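Play kitchen set, notebook carried on from the other book (the one with the glue on it)

Started on the tray first as I'd been putting it off for ages. The rim still had that rough patch where the old varnish had lifted, so I went over it with 400 and then 1000, used wet, and it came up lovely! Wiped down, left to dry by the window, one thin coat. The pot says it can be handled after 60 minutes and I'd like to meet the person who managed that in this weather. I gave it until after lunch and still left a thumbprint near the handle. Will flat it back and do it again.

Then colours. I keep changing my mind about the green. On the Omis card it looked far too grey next to the other swatches, and I had more or less decided to go for something brighter, but with proper play food near it I like it a lot more. Yellow and orange do all the shouting you need. The pinkish-grey I'm less sure of. It's nice with red and a bit sad with everything else, so perhaps that one belongs to the sauces and the green can have the fruit.

Sizes next. My worry with the Bangash list is that it has plenty of fruit and very little to put it in. A child laying a table wants somewhere for each thing to go, and wants to be able to tip it all out again - so more bowls please, and fewer single berries, which end up under the radiator. Pencilled in 2 extra bowls per set. No idea yet what that does to the box. The Flultunis box is already a squeeze with the lid on, and I tried it three ways round before I gave up and had a biscuit.

Also tried a tea towel as a liner. Too bulky. Felt would be thinner but we're short of felt.

Note to self: the storage labels need redoing before May, the ink has gone brown. 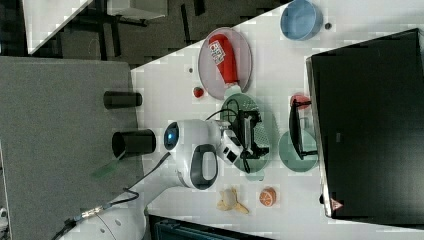 Bremberg, 08/11/2018

Food and plates out on the white table, no particular order. The banana and the orange slice are the ones I'd keep whatever else goes, you can tell what they are from right across the room, and the segments on the orange are so cheerful! The strawberry looks tiny by comparison. I'd want it a good bit bigger, or else in a little heap with others.

Red squeeze bottle on the pinkish-grey plate, lying down, and yes, I do think that pairing works. I'd still like to see it against the light blue of the bowl before I settle anything. Both sage plates please me. The black wire stand was on its side on one of them, and I can't decide if a stand belongs in a set like this at all - it's rather grown-up looking next to a banana. Leaving it on the maybe list.

To do: second coat on the tray, ask for felt, try the bowl in the box upside down.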